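ロノタリ共同工房　両腕作業台「ロディコ」製作の集まり　議事録

時期：5月
開始：13時（お茶の支度で少し遅れました）
場所：ロノタリ共同工房、奥の作業室
出席：ゾフレ・アミニ、マヌーチェフル・マザンダラニ、イフェアニ・オサギエ、ダヴード・ジャファルザデ
欠席：モジタバ・ババエイ（ご家族の引っ越し。事前にメモをいただいています）
記録：ゾフレ・アミニ

いつものように、話が横にそれたところもなるべくそのまま残しておきます。あとで読み返すと、横にそれた話のほうが役に立ったりするものですから。長くなりますが、お茶でも飲みながら読んでください。

一、前回の宿題の確認

マヌーチェフルさんから、天板の仕上げについて報告がありました。前回みんなで「つやは要らないよね」と話していた件です。塗料はシャリフィ金物店で相談して、つや消しの茶色に決めてくださったそうです。最初は白も考えたけれど、腕が白いので、白の上で白いものが動くのを長く見ていると目が疲れる、とのこと。これは私も家の台所で心当たりがあって、大いに賛成しました。試し塗りの端材を回して見せていただき、みんなで代わるがわる撫でてしまったので、端材には指のあとがしっかり残りました。マヌーチェフルさん、すみません。

二度塗りのあと、しばらく乾かしてから腕の取り付け穴を開けるという順番で進めます。穴を先にという意見もイフェアニさんから出ましたが、穴の縁に塗料がたまると台座が落ち着かないので、塗ってから開けることになりました。開けたあと縁だけ筆で軽く直します。

電源の延長コードの件は、ダヴードさんが片づけてくださいました。工房の壁のコンセントから作業台の奥まで、通路を横切らずに回す道ができています。前はみんな一度はつまずいていましたから、本当に助かります。ありがとうございました。

モジタバさんの宿題だった非常停止ボタンの取り付け金具は、まだ途中だそうです。メモによると「曲げはできたが、塗装と角の面取りがまだ。急ぐなら曲げたままの状態で渡せる」とのこと。急がないので、きれいに仕上げてからで結構です、とお伝えすることにしました。ただし、ボタンが付くまで実機の電源は入れないという約束は変えません。ここは全員一致でした。

二、腕の置き方について

今日いちばん長く話したのがこれです。

腕は両方とも奥の縁に立てる、という案で進めます。向かい合わせに左右の端へ置く案も、イフェアニさんが丁寧に図にしてきてくださいました。この図がまたたいへん上手で、捨てるのが惜しいので、壁の掲示板に貼ってあります。向かい合わせのよいところは、真ん中での受け渡しが素直になることです。困るのは、人が立つ場所がどちらかの腕のすぐ横になってしまうことで、部品を置き直すたびに腕の根元に手を伸ばすのは、私はやはりこわいです。奥に並べておけば、手前がまるまる人の側になります。

ダヴードさんは「奥に並べると肘が外に張り出す」という点を心配されていました。とくに右の腕は、姿勢によって肘が天板の外に近いところまで回ってくるので、横の通路を人が歩いているとぶつかりかねません。そこで、作業台の右側は壁から少し離して置き、その隙間には人が入らないように低い衝立を立てることになりました。衝立は、工房の倉庫に使っていないものがあるそうです。布が破れていたので、張り替えは私が引き受けます。

台座の間隔については、まだ決めきっていません。狭くすると真ん中の作業はしやすいのですが、そのぶん肩どうしが近づきます。イフェアニさんがシミュレーションで間隔を変えながら、両方の腕がぶつかる姿勢がどれくらい出るかを見てくださることになりました。一つの間隔につき約1000回、始まりの姿勢をばらばらにして動かす計画だそうです。夜のあいだに回しておけば朝には終わっているというので、なんだかパンの発酵のような話だと思って聞いていました。

ケーブルは台座の後ろで輪にして余裕を持たせます。きっちり結束したい気持ちはよくわかるのですが（私もそういう性分です）、根元が回るときに引っぱられるほうが困ります。実機では輪が床に落ちないよう、天板の裏に受けのフックを付ける案がマヌーチェフルさんから出て、採用しました。フックはシャリフィさんのところのものでよいでしょう。

三、最初の作業をどうするか

前々からの話の続きです。最初にやらせる仕事は、ピンクの箱から部品を取り出して、手前の青緑の盤に移す、というだけのものにします。工房の子ども向けの日に見てもらうことを考えると、もっと華やかなことを、という声もありました。ダヴードさんはお茶を注がせたいとずっとおっしゃっていて、夢のある話なのですが、電気の近くに水ものを置くのは、せめてもう少し慣れてからにしましょう、ということで、いったん棚に上げました。棚に上げただけで、捨ててはいませんよ、ダヴードさん。

箱と盤は前後にそろえて置きます。横に並べる案もありましたが、前後にしておけば左右どちらの腕からも遠さがそう変わらないだろうという考えです。深さが違うことについて、マヌーチェフルさんから質問がありました。箱のほうは低いながらも壁があるので、指先が下りるときに縁に触れないよう、上からまっすぐ入る動きにしておく必要があります。盤のほうはずっと浅いので、置くときの角度にいくらか融通がききます。

そこで、まずは左の腕だけでつかむところまでを練習させることにしました。右の腕は指を開いたまま待たせておき、左の動きが落ち着いてから仕事を割り振ります。両方いっぺんに動かすと、うまくいかないときにどちらのせいかわからなくなる、というイフェアニさんの意見で、これはもっともだと思います。編み物でも、最初から両端を一緒に編む人はいませんものね。

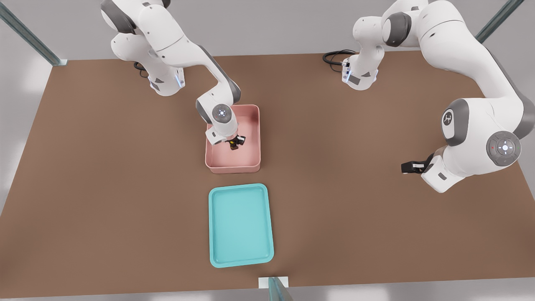 つかむ部品は、はじめのうちは一つずつにします。箱の中にたくさん入れておくと、重なったところをほどくという別の難しさが出てきてしまい、いま知りたいこと、つまり指がちゃんと下りて、つかんで、持ち上がるかということが見えにくくなります。ダヴードさんは「一つだけでは寂しい」とのことでしたが、増やすのは後からいくらでもできますので、ここは我慢していただきました。

部品を置く場所は毎回少しずつ変えます。いつも真ん中に置くと、真ん中だけが得意な腕になってしまうそうです。隅や壁ぎわも混ぜて、とくに箱の壁ぎわに寄ったときに指がどう入るかを、イフェアニさんが別に記録してくださいます。指を開く幅についても話しました。開きすぎると壁に当たりますし、狭すぎると部品の上に乗ってしまいます。いまの設定より片側2ミリだけ狭くして様子を見ることになりました。たった2ミリと思いましたが、動きを見ているとそういうところで決まるらしいのです。

離すときの高さも、それぞれ意見がありました。盤の底すれすれまで下ろしてから指を開くのがいちばん静かですが、そのぶん手首が縁に近づきます。マヌーチェフルさんは、ほんの少し上から落としても部品は傷まないだろうというお考えで、私は音がするのがどうも落ち着かず、しばらく二人で言い合いになりました（けんかではありません、念のため）。実機で両方試して、耳で決めることにします。

四、シミュレーションと本物の違いについて

イフェアニさんから、いまの画面の中の作業台と、工房に組む作業台とで、合わせておきたいところの説明がありました。

色については、天板の茶色、箱のピンク、盤の青緑は画面のほうに合わせて用意します。カメラで見分けるときに色が手がかりになるので、ここがずれると学ばせたことが活きにくいそうです。ピンクの箱は店を三軒のぞいても近い色がなく、手持ちの箱を塗ることも考えています。はげた塗料が部品に付くのは困るので、外側だけ塗るか、樹脂そのものに色が付いたものを探すか、もう少し店を回ってみます。心当たりのある方は教えてください。食品の保存容器の売り場は、思いのほか色がそろっていて有望です。

明かりについては、画面の中はとても均一で、影も淡く出ています。工房の奥の部屋は午後になると西日が天板の半分まで入ってきますので、このままではだいぶ違います。ダヴードさんがカーテンを一枚足してくださることになりました。さらに、画面のほうでも明るさをわざと揺らして練習させておけば、少々の違いには慌てなくなるだろう、とのこと。両方から歩み寄るかたちです。

作業場所の角の透明な柱は、実物ではどうするかという質問が出ました。画面では見た目のために残してあるけれど、腕の通り道を考えると、手前の柱は人が物を置き直すのにじゃまになるのではないかとマヌーチェフルさんが心配されています。柱をやめるか、透明の板にして囲いの一部にするか、次回、天板を据えてから現物を囲んで決めます。床に印を付けておくだけでも、立ってみると感じがわかると思います。

天板の手前に当てる小さな白い部材の話も出ましたが、時間が足りず、これも次回に回しました。

五、費用と買い物

腕の固定に使うボルトと座金は、ニドベリの通販でまとめて頼みます。送料を入れても店で少しずつ買うより安く済みそうです。注文はマヌーチェフルさんにお願いしました。長さを間違えやすいので、天板の厚みを測ってから頼むこと。前に私が測らずに頼んで、長いボルトの山ができてしまったのを、みなさんまだ覚えていらっしゃいますね。あのボルトは引き出しの下の段にあります。何かに使えるようでしたら、どうぞお持ちください。

今月の材料費として、一人1000円ずつ集めることにしました。今日来られた方からはもういただきましたので、モジタバさんは次にいらしたときで結構です。塗料と端材の分はマヌーチェフルさんが立て替えてくださっているので、ここからお返しします。領収書は封筒に入れて、工具棚の横に下げてあります。

先端の黒い指の予備が要るかどうかも話しました。すり減るのはまだ先でしょうけれど、ぶつけて欠けることは最初のうちこそありそうなので、左右の腕に使える予備を一組だけ用意しておきます。イフェアニさんが工房の造形機で試しに作ってみて、使い心地が悪ければ買うことにします。

六、安全のきまりの読み合わせ

毎回やりましょうと決めたものなので、今回も声に出して読みました。

電源を入れる前に、必ず声をかけること。
腕が動いているあいだは、天板の上に手を入れないこと。
台座の青い明かりがついているうちは、止まって見えても触らないこと。
袖口の広い服や、長い首飾りは外しておくこと。
小さな子どもが来ている日は、動かす人と見ている人を必ず分けること。

青い明かりの項目は、ダヴードさんの提案で今回から加えました。止まっているように見える腕にうっかり触りたくなるのは人情ですが、次の動きを待っているだけかもしれませんので、明かりで判断するのがわかりやすいと思います。私はこのきまりを大きめの字で清書して、作業室の入り口に貼っておきます。

七、その他

ダヴードさんから、作業台の名前を天板の縁に入れたいという相談がありました。「ロディコ」をどの文字で書くかで盛り上がり、片仮名、ローマ字、それからゾフレの母の書いたペルシア文字の見本まで出てきて、すっかり長居をしてしまいました。塗装が乾いてからでないと書けませんので、それまでに各自、好きな書き方を紙に書いて持ってくることになりました。

モジタバさんのメモの最後に、引っ越しで余った本棚の板を工房に寄付したい、とありました。ありがたくいただきます。衝立の脚の補強にちょうどよさそうです。取りに行くときはマヌーチェフルさんの車を出していただけるとのことで、積み込みはイフェアニさんと私でお手伝いします。

棗のお菓子はダヴードさんの差し入れでした。ごちそうさまでした。

次回までにすること

マヌーチェフルさん：天板の二度塗り、厚みを測ってからボルトの注文、ケーブル受けのフック
イフェアニさん：台座の間隔の比較、壁ぎわの部品をつかむ動きの記録、指の予備の試作
ダヴードさん：カーテン、衝立を倉庫から出しておくこと
モジタバさん：停止ボタンの金具の仕上げ
ゾフレ：衝立の布の張り替え、きまりの清書、ピンクの箱探し

次の集まりの日どりは、天板の乾き具合を見てからマヌーチェフルさんが連絡してくださいます。抜けているところや聞き違いがありましたら、掲示板の紙に書き足しておいてください。

記録　ゾフレ・アミニ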